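Laundry, for Science

Dec 1, 2021

I have folded clothes my whole adult life and never once been asked to produce examples of it. Then I took on the bedroom sessions for Rillholm, our small attempt at teaching an arm to put laundry in a pile, and found out how many opinions a person can have about a sleeve.

The routine is dull in the best way. Hand gripper, bed, clothes, fold, stack, mess it all up again. We aim for 40 good runs before lunch.
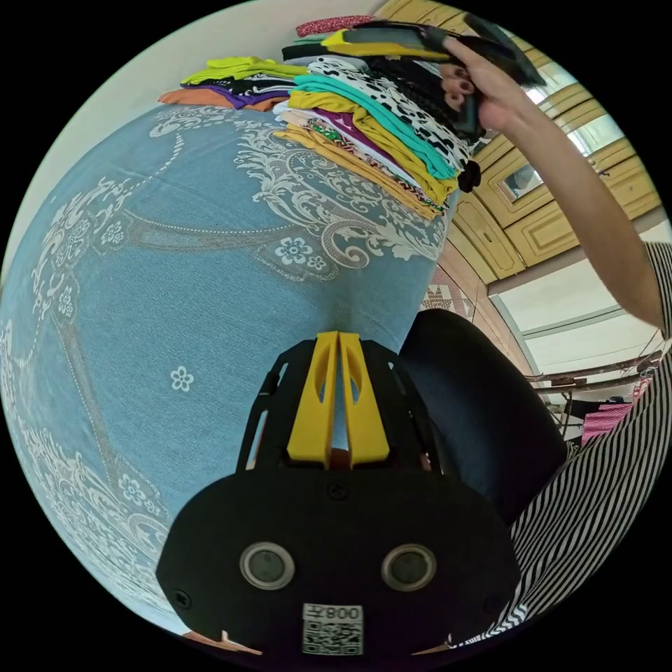 Why not just write down the rules for folding a shirt?

Because the rules last until the second shirt. A learning system needs to meet plenty of awkward collars and slippery fabrics, handled by people with different habits, before it can cope with a new one.

Junaid Mughal folds in thirds. Parveen Sial folds in half and calls thirds an affectation. Both go in. What we throw out is dithering, where the gripper hovers over a cuff like a man choosing a melon. In November I dithered a lot. Ruffles are my weak point, and the blouses know it.

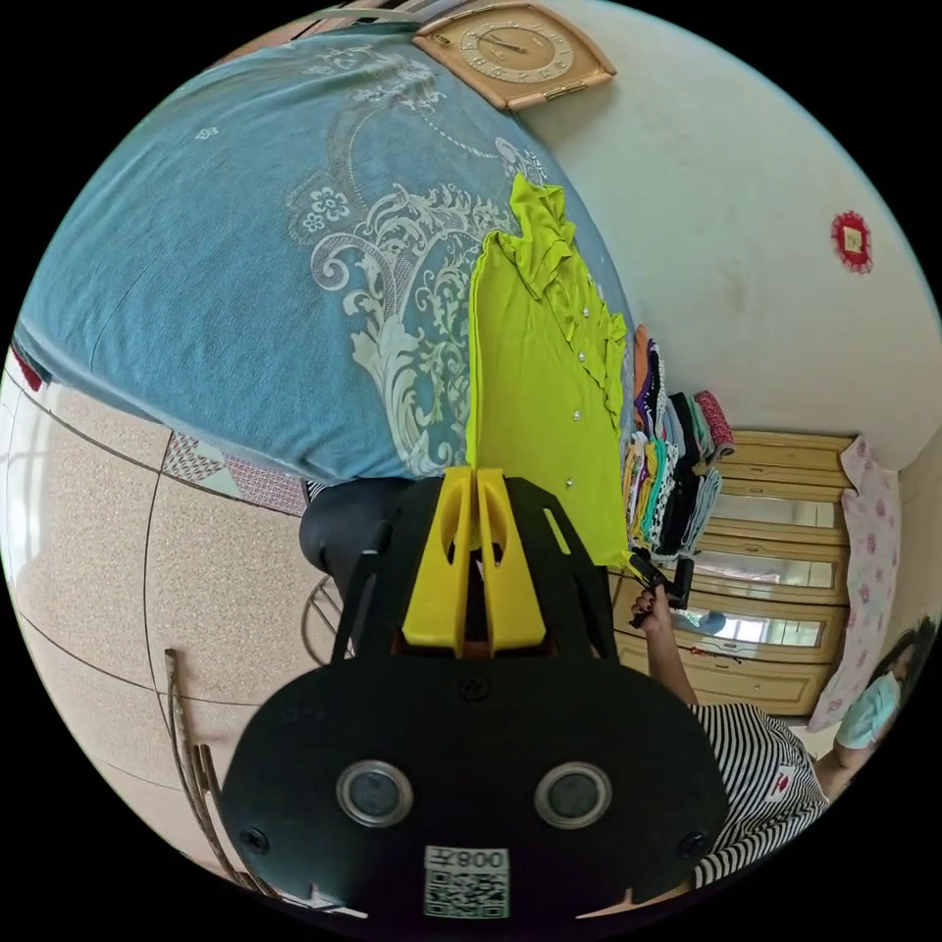

Asif Durrani wrote in to say that I should keep some of the dithering, as long as it ends in a decent fold, so the arm learns how to get out of trouble. He has a point, and I have over 8 hours of material for him.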